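# Collecting Grasp Demonstrations for Produce Handling: Final Report of the Turnik Group

Submitted by Catherine Mackay, 4/18/24

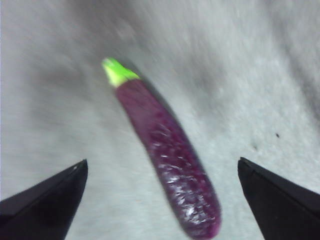

Student Project Reports, Vol. 14, No. 2, p. 56

## 1. Purpose

The Turnik group was asked to assemble a set of recorded demonstrations from which a grasping policy could be trained. The work was carried out in the Morrison Laboratory and covers long vegetables only. Round produce is assigned to the Femulach group, whose report will follow in May.

Long vegetables were chosen because the direction of the object matters. A slender eggplant lying at a slant to the fingers cannot be approached in the same way as one lying straight between them, and the policy must learn to turn the wrist before it closes. The stem end gives a useful cue. On a purple eggplant the bright green cap is easy to separate from the body in the wrist view, even when the picture is soft and fine detail is lost.

## 2. Method

Each demonstration was recorded by an operator using the Skorkthorpe hand controller. The arm began above a light gray surface with the gripper open. The operator lowered the gripper, turned it to match the object, closed the fingers near the middle of the body, lifted, and set the object down again. Wrist video, joint positions and finger opening were stored together.

Before each recording a second student placed the object at an angle drawn from a printed list. Early sessions had been run without the list, and operators tended to place vegetables in positions they found easy to grasp. Those sessions were removed from the set.

## 3. Results

The final set holds 535 demonstrations. Nearly 56 more were recorded and rejected, mostly for dropped video or for a grasp that began before the wrist had finished turning. Rejected recordings are kept in a separate folder with the reason entered in the log.

Glare was the main difficulty in labeling. Glossy skin returns small white highlights, and the first version of the outline tool treated dense patches of them as background. The threshold was raised and the affected outlines were redrawn by hand.

## 4. Remaining Work

Lighting was not varied, and all recordings use the same surface. The group recommends that a darker surface be added before the set is used for training outside the laboratory. The labeling guide should also state how to mark the stem when it is hidden by a finger, a case on which the two labelers did not agree.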